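An evening with the grippers at Stondham
Words: Aoi Sugiyama
December
8 comments | 200 shares

I had been promised robots. The invitation from Dralter said "automation open evening", with mince pies, and I think it is fair to say that most of us who got on the minibus to Stondham were picturing something with arms, possibly something that would chase us. What we got was two people and a phone case. I enjoyed it a good deal more than I'd expected, though the mince pies were over by the time our group got upstairs.

Dralter runs its training floor above the old seed merchant's on the Stondham road (use the side door, the front one sticks). Our guide was a patient man called Shibata, who had plainly given this talk several times that day and still managed to sound pleased about it. The company's arms, he explained, learn small handling jobs by copying people. So before an arm is let near a job, somebody has to do that job by hand, over and over, while holding a gripper of the sort the arm will eventually wear. Each gripper carries its own camera, so the arm gets to learn from its own point of view. Mine would mostly have learned about dropping things.

The job on the night was phone cases. Pick one up, turn it, pass it across, put it down. If you have ever tried to do this with a pair of barbecue tongs in each hand you will have some idea of the pace. Shibata told us they aim for 200 good goes before they think about showing any of it to a machine, and that a "good go" is one where the case ends up where it was meant to and no one swears. The second rule, he admitted, is not strictly enforced. 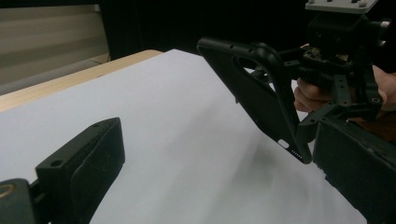
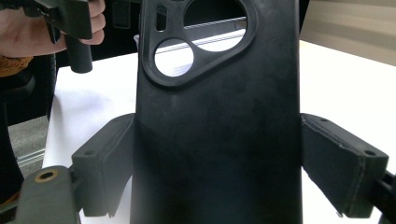 Phone case work at the open evening, as seen from the grippers.

What struck me was how much fuss there is in something I do every morning without looking. A phone case is a slippery, bendy object with holes in it. Squeeze too hard and it bows. Squeeze too gently and it swings round like a pub sign. One of the regular operators showed us how she likes to come in low on the sides and keep well clear of the camera opening, and she talked about it in the tone my uncle used for pruning roses. She has been at it for 4 months and says she now reaches for her own phone at home with two stiff fingers. Her family have noticed.

Then it was our turn. We were allowed two minutes each, which sounds mean until you have tried it, after which it sounds generous. The grippers are heavier than they look and the trigger is stiffer than you want. I managed one clean pick-up and a sort of handover, if a handover can include the floor. The chap behind me, who repairs clocks, did it perfectly at the first attempt and was unbearable all the way home.

There was a question session at the end. Somebody asked when the arms would be doing this by themselves, and Shibata said they already do, on a good day, with the right case, if the lights haven't been moved. I thought that was a decent answer. Somebody else asked whether he worried about robots taking over, and he looked across at the bench, where a colleague was on her knees feeling about under a chair, and said he had other worries first.

The system the arms run on is called Jumside. I asked why and was told there had been a vote. I didn't ask any more.

Dralter plans another open evening in the spring and will take groups of up to eight. Flat shoes are advised, and you will be asked to take off rings and bracelets. Anyone who wants to come should put their name on the sheet in the lobby or leave a comment under this item, and please say whether you need a seat on the minibus. I shall be going again, and I shall be going up in the first group, because of the mince pies.

You are receiving this newsletter because you signed up for local news and events. Unsubscribe or change your preferences at any time.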